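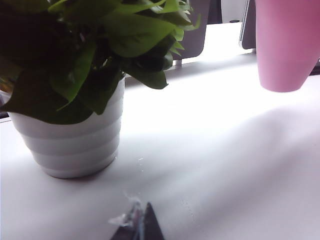
I have read Wahyudi Nasution's message twice now and I want to speak up for the overwaterers, having been one for most of my adult life. The usual advice on this list is to stick a finger in the soil and wait, which is fine if you are a patient person with clean hands. I am neither. What cured me was moving the plant somewhere I had to look at it. A white ribbed pot like that one on a bright white table shows every drip and every dropped leaf, and when a leaf hangs over the rim at eye level you start noticing whether it is firm or sulking. My own pothos spent two years on top of a bookcase, getting a drink whenever I felt guilty, and I feel guilty a lot.

Quoting the original so the digest readers can follow along:

> From: Wahyudi Nasution
> Date: 2 November 2024
> Subject: Desk plants, going yellow again
>
> Hello all,
>
> Third plant in a row. It came from Ikberg in the spring looking
> like a salad, and the lower leaves are now turning yellow and
> coming off in my hand. I give it 500 ml every time I water,
> because the card in the pot said "water generously." I also feed
> it Promico at the dose on the bottle.
>
> The pot has no hole. It was sold as a pot, so I assumed this
> was deliberate.
>
> Should I water it more? My wife says less. I would like the
> list to settle this, preferably in my favor.
>
> Wahyudi

Wahyudi, I'm afraid the list is going to side with your wife. Yellow lower leaves on a plant in a pot with no hole usually means the roots are sitting in a puddle. Half a liter at a time is a lot for anything that lives on a desk. The card was written by somebody who sells plants and would like to sell you another one.

Skip the Promico until February at least. A plant with unhappy roots can't do much with a big dinner, and the salts just pile up in there with no way out.

As for equipment, I gave up on the Bollix with the brass handle (pretty, dribbles down its own neck) and went back to plastic. Get one with a long spout that narrows toward the end. You want to be able to get under the leaves and pour on the soil, and you want to be able to stop.

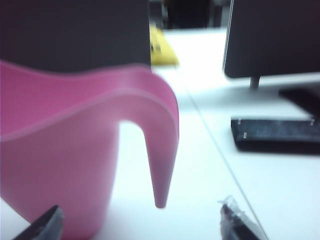 How much water should a desk pothos get at one time?

Enough to wet the soil all the way through, and then none until the top couple of inches have dried out. In a pot without a hole, pour in a small amount, wait a few minutes, and quit well before you think you should.

If you want to rescue the one you have, slide it out and look at the roots. Firm and pale ones stay. Brown mushy ones go, and you will know them by the smell. Then put it in a cheap nursery pot that drains and drop that inside the nice one. Take the inner pot to the sink on watering day, let it drip, bring it home. I keep the label stake pushed in right at the rim so I have something to grab when I check the soil, and on mine I pencil the date of the last watering. My handwriting is bad enough that it mostly works as a deterrent.
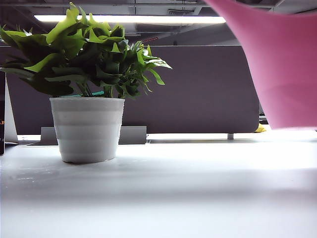
OTHER BUSINESS

The cuttings box is open again. I have more pothos than any household should, plus a tray of something I bought at Berisha as a fern and no longer believe in. Write to me off list if you want any. Please don't reply-all with your street address; the last round of that produced 108 messages and one marriage announcement.

Also, whoever borrowed the moisture meter, it is still on the sign-out sheet under a name I can't read. The battery cover sticks. Push down before you slide it.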